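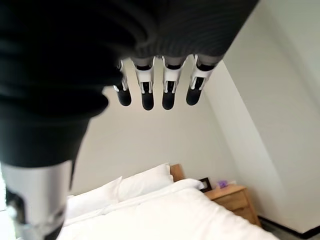
Hand with the sleeve on, wrist cam view, over the bed

flenbot
8/16/23
New sleeve on the Vallitz hand at last! The ribbed fabric bunches up into thick rolls behind the fingers but I love how it looks, and the black tips should stop it skating about on the duvet. Anyone else running one of these for bed making? How often do you re-tension the fingers?

tendonfan
Lovely! I do mine every 600 cycles, and I clean the linkages at the same time (lint gets in through the slots in the white housings, duvets are terrible for it).

Plistex_Pete
600 is far too often imo. You'll wear the screws out. I check at 600 and only touch it if a finger lags.

flenbot
Mine's set up with 2 turns of preload, is that daft?

tendonfan
Not daft, I run 3! But re-zero the wrist afterwards or the grip comes out lopsided.

Plistex_Pete
3 is asking for a snapped cord. Stick with 2. And I'd pull that sleeve back a bit before you run it, the folds could creep down onto the knuckles.

tendonfan
Disagree on the cord, mine's been fine since November. Agree on the sleeve though. Hägglund do a narrow cuff clip, part 69 in the spares list, brilliant little thing.

flenbot
Ordered two clips! Will try 2 turns first and post the grip readings.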